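3.2 Materials and household procedure

The study followed the care of textiles in private homes over one heating season, beginning in November. We recruited households in two districts, Holtcombe and Clulside, which differ mainly in their housing. Holtcombe consists mostly of older detached houses with a cellar or a garden where laundry can be hung. Clulside has newer apartment blocks, and most of the residents there dry their laundry indoors. Each household was asked to continue with its usual habits and to keep a written diary of every wash, including the items, the program, the detergent and the place of drying.

The diary was a simple paper booklet. In a pilot we had tested an electronic version, but the participants often filled it in at the end of the week from memory, and the entries became very similar to each other. The paper booklet was kept beside the washing machine and was filled in more regularly. In total 3000 diary entries were available for the analysis. Entries without any information on drying were kept for the questions about washing and left out of the questions about drying.

Participants could use their own detergent or the reference product, a liquid detergent which we call Tenside in this paper. Those who chose Tenside received it in plain bottles together with a measuring cup. The cup was marked in steps of 100 milliliters on the outside for water and had a separate small scale for the detergent. Some participants confused the two scales in the first weeks, and we then covered the outer one with tape. Entries from before this correction are marked in the data set, and we report the dosage results with and without them.

For the interviews we used a sorting task, adapted from the work of Waltraud Böttcher on domestic routines. The participant was asked to bring textiles from the home to a table and to say which of them belong together in one wash and which do not. The interviewer did not suggest any categories. The participant could sort by color, by fabric, by the person who uses the item, by dirt or by any other rule, and was asked to say the rule aloud. We found it important that the textiles were handled during the conversation. When people only spoke about their laundry, they repeated the advice from care labels, but with the fabric in the hand they mentioned thickness, stretching, smell and age.

Textured and smooth fabrics were of special interest to us. A textured knit holds more water after spinning than a smooth woven fabric of the same size, and it dries more slowly in an unheated room. The two are nevertheless often washed in one load when their colors are near to each other. Figure 2 shows fabrics of this kind.

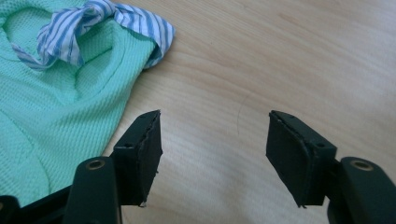
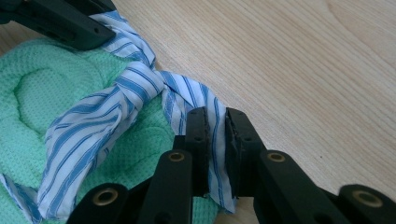
Figure 2. Textiles on a wooden table. First picture: mint-green knit with a waffle-like texture. Second picture: mint-green textured cloth with a strip of blue-and-white striped fabric across it.

3.3 Coding of the interviews

The interviews were transcribed in full and coded by two members of the team who worked independently. The first list of codes came from the literature and contained the categories color, fiber, temperature and soil. After reading the first transcripts we added further codes, because many of the spoken rules did not fit into this list. The final list had six main codes: color, fabric, person, soil, urgency and storage. Urgency was used when an item was moved to another load only for the reason that it was needed soon. Storage was used when items were grouped according to the cupboard or the room to which they return after drying.

Differences between the coders were discussed until an agreement was found. The most difficult cases concerned the code fabric. Participants used words such as "soft," "thick" or "good" for very different materials, and the meaning could be understood only from the item itself. For this reason the coders noted the type of item beside each passage. Where the type could not be established, the passage received no fabric code. We are aware that this decision makes the code somewhat less frequent than it was in the conversations.

Diary data and interview data were connected through the household number. We did not try to connect single items, as the same towel or shirt may be described differently from one week to the next.

3.4 Drying conditions

A small logger for temperature and humidity, model name Sisay, was placed in the room where the household usually dried its laundry. It stored one value every 6 minutes. The participants were asked not to move it, although in several apartments the drying rack itself was moved between rooms depending on the visitors and on the weather. These changes were written in the diary, so that the periods in question could be removed.

Drying time was defined as the time between hanging up the load and taking down the last item. We have to point out that this is a measure of behavior and not a physical measure. A load can be dry in the evening and still be taken down only on the next morning, and in Clulside this was the common case. To reduce the problem, we asked the participants to touch the thickest item before going to bed and to mark in the booklet if it was dry. The mark was made in most entries with an evening load, but less often in households with small children.

The habit of mixing textured and smooth fabrics had a clear influence on the use of space. In households with only one rack, the smooth items were usually dry first and were taken down to make room, while the knitted items stayed. Several participants turned them once or hung them over 2 bars instead of one. This practice was not part of our original questions and was recorded only when a participant mentioned it. It should be asked about directly in later studies, in particular where laundry is dried in the same room in which people sleep.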